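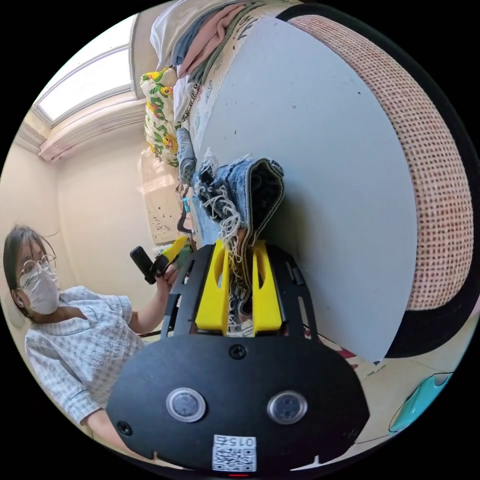 Second Life for Old Denim: Final Report
Rhona Lindsay, Textiles and Everyday Design
Submitted January 30, 2024

Where the project came from

I have loved jeans for as long as I have been allowed to pick my own clothes, and in September I finally got to turn that into coursework. My question was a simple one. When a pair of jeans starts to fray, how much can an ordinary person with a needle do about it, and does the way we fold and store denim make the fraying worse?

I worked mostly with light-wash jeans. The pale ones show every pulled thread and every crease, so you can see what's going on without a magnifier (although I used one anyway, it was fun). Most of my pairs came from the Corier thrift shop near campus, and a few came out of my own closet and my sister's.

What fraying is

Denim is a twill. In ordinary blue denim the lengthwise threads, the warp, are dyed with indigo, and the crosswise threads, the weft, are left white or close to it. I knew this from class, but it didn't sink in until I started pulling cut edges apart at my desk. Once the blue threads along an edge wear through or slip out, the white ones have nothing holding them down, and they come loose in those soft little clusters everybody recognizes from ripped knees. I sat there for most of an evening just teasing threads out of a scrap, and I'd recommend it to anyone!

Folding and storing

I tried 2 ways of folding. The first was the store fold: one leg over the other, then in half from hem to waist, then in half again. The second was a loose roll starting at the waistband. Each pair was folded, stacked on a shelf, taken down, and shaken out again, over and over, and I took notes as I went.

The store fold makes a neat stack, and I still like it best for a shelf. It does put a hard crease across the knee, though, and if there is already a hole there the crease runs straight through it. On my worst pair, the one I called Randora after the street I lived on in first year, the loose threads kept catching on the button of whatever was stacked below. The roll was kinder to holes but took up more room, and a shelf of rolled jeans falls over if you look at it wrong.

What worked best for me in the end was a mix. Fold one leg over the other with the damaged side facing in, then fold in thirds so that no crease lands on the knee. The bundle comes out thick at the waistband end and a bit lopsided. I don't mind that.

Mending

I taught myself 4 mends: a plain darn, a patch from behind, a blanket stitch around the hole, and rows of running stitch in the sashiko style. I practiced on scraps first and only then moved to whole pairs.

The patch from behind was the easiest by far, and it felt solid. The darn looked lovely on small holes and terrible on large ones, at least in my hands. The running stitch was my favorite — it's slow, it's calming, and the little white dashes look great on faded blue. My rows wander. My instructor said they would straighten out with practice, and by the last pair they had, a little.

The blanket stitch gave me the most trouble. I kept setting my stitches too close to the edge, so they pulled out along with the threads they were meant to hold. Moving them farther in fixed it. If a hole has long white fringe, leave the fringe alone until the stitching is finished, then decide whether to trim it. I trimmed first on two pairs and regretted it both times.

Waistbands and hems

I hadn't planned on this section, but the thick parts of jeans turned out to be their own subject. Where several layers meet, a regular sewing needle bends or snaps. I switched to a heavier denim needle and a thimble, and after that I could get through most hems if I took them slowly. The spot where the hem crosses the side seam is still beyond me by hand.

What I would do next

I'd like to try the same mends on dark denim, and on stretch denim, which I avoided completely this time. I'd also like to run the mended pairs through a proper series of washes. For now they're back in use. I'm wearing Randora as I type this, with wandering rows on both knees and a patch behind the left one.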